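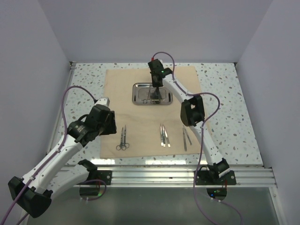

Le tri des instruments de chirurgie, un vendredi de septembre, pendant la journée portes ouvertes de Nullwood.

Je suis allé voir des robots ranger des ciseaux. Dit comme cela, ce n'est pas un programme de vacances, et ma famille me l'a fait remarquer. Mais j'ai travaillé longtemps dans une stérilisation d'hôpital, dans mon pays puis en France, et j'ai passé une partie de ma vie devant un plateau en métal. Je voulais savoir si ce geste peut être confié à une machine, et surtout s'il faut le faire.

La société Redum avait invité le public dans le bâtiment Drummond. Nous étions 42 dans mon groupe, debout, un peu serrés. Le présentateur a annoncé que le système avait déjà fait 1 462 prises d'instruments depuis le printemps. C'est un beau chiffre. Chez nous, une équipe passait ce nombre très vite, et personne ne l'affichait sur un mur.

Je ne veux pas être injuste. Ce qui m'a frappé d'abord, c'est la lenteur, et je le dis comme un compliment. Le bras descend vers le plateau, il s'arrête, il corrige un peu sa position, il ferme ses doigts. Un débutant fait le contraire : il attrape vite pour montrer qu'il sait, et il se pique. J'ai formé assez de débutants pour respecter une main qui hésite.

Ensuite, il y a le métal. Les gens qui n'ont pas fait ce métier pensent que la difficulté est dans la forme des objets. Elle est aussi dans la lumière. L'inox brille sur l'inox, un plateau ancien est couvert de rayures, et une pince fine disparaît dans un reflet. 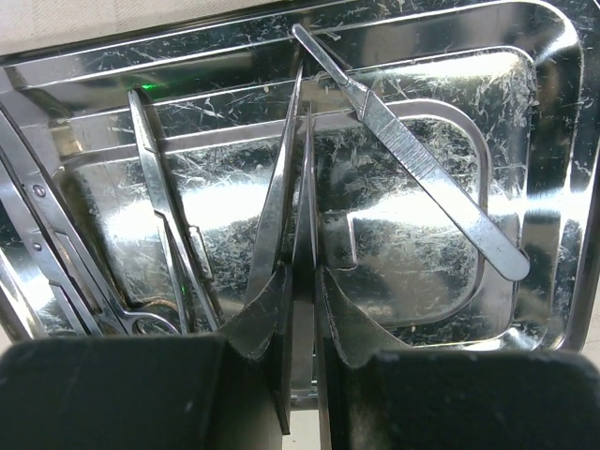
Une pince à disséquer, pour une personne, se reconnaît avec les doigts autant qu'avec les yeux. On sent le ressort des deux branches, on sent si une pointe est tordue. J'ai demandé si le robot sentait cela aussi. On m'a répondu que ce n'était pas l'objet de la démonstration. La réponse est correcte, mais pour moi la question principale commence à cet endroit – trier, c'est aussi refuser. Mettre de côté les ciseaux qui ne coupent plus, la pince dont les mors ne ferment pas bien. Un instrument rangé à la bonne place et abîmé reste un danger.

Une dame à côté de moi craignait pour les emplois. Je comprends cette peur et je la partage à moitié. Dans mon ancien service, il manquait toujours 2 personnes, et celles qui restaient avaient mal aux poignets avant quarante ans. Si une machine prend les plateaux les plus simples, je ne vais pas pleurer. Je demande seulement que l'agent garde le contrôle final, avec le temps payé pour le faire. La brochure Briletti, distribuée à la sortie, promet 120 plateaux par jour et ne dit pas un mot sur ce temps. J'ai écrit ma question au dos du formulaire de visite, et j'attends la réponse.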